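Trarnstead Facilities Service Desk
Ticket category: Heating, Ventilation and Cooling
Location: Belosance Building, second floor, east side
Priority: Standard, raised to High
Status: Resolved – pending seven-day review

Summary of fault
Occupants on the east side report that the supply air cycles on and off during the afternoon and that room temperature climbs after 2:00 p.m. The wall thermostat shows the correct set point. The building management panel shows no active alarm.

Entry 1, Friday
Thermostat settings were confirmed against the approved schedule. Set point and dead band were found to be correct. The requester was asked to keep doors closed and to leave the thermostat unchanged during testing. Return grilles on the east side were checked for obstruction, and none was found.
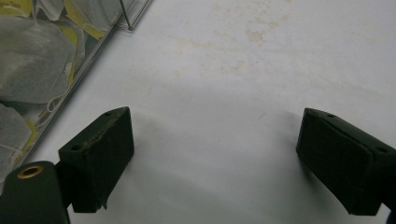 Filters at air handler 3 were inspected and found to be overdue for replacement. New filters were installed and the pressure reading across the filter bank returned to the normal range. The requester was advised to report any further cycling with the time at which it occurred.

Entry 2
The requester reported that the fault had returned. Three shutdowns were noted between 1:30 p.m. and 4:00 p.m., each lasting nearly 10 minutes. The trend log for the unit was exported and reviewed. The supply fan lost its run signal at each shutdown and recovered without a manual reset. The filters were ruled out as the cause. Priority was raised to High and the ticket was assigned to Cundell under the maintenance agreement.

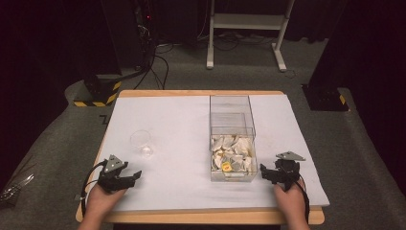
Belosance Building, second floor: table with clear storage box.

Entry 3
Cundell attended and tested the fan motor, the belt and the low-temperature safety switch. All were within limits. The Oshima controller was then monitored under load. The run relay was found to drop out as the control cabinet warmed during the afternoon. Terminal 7 on the relay board was loose and showed slight discoloration.

The terminal was cleaned and tightened, and the unit ran without interruption for the rest of the visit. Cundell recommended replacement of the relay board, as the contact surface was worn. A quotation of $400 was received and approved under the existing purchase order.

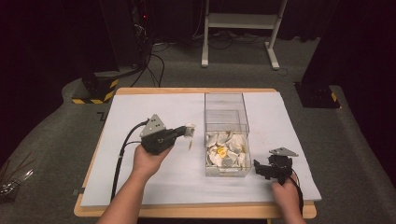 Entry 4
The replacement board was fitted before opening hours. The controller was restarted, the schedule was reloaded from backup and the fan was commanded on and off from the panel. All commands were confirmed at the unit.

Resolution
Intermittent loss of fan run signal caused by a loose terminal and worn relay contacts. Board replaced. No further shutdowns have been recorded in the trend log.

Follow-up
The trend log will be reviewed after seven days. Filter replacement for air handler 3 has been moved to the October maintenance round. Occupants who notice a return of the fault should reply to this ticket – a new request is not required.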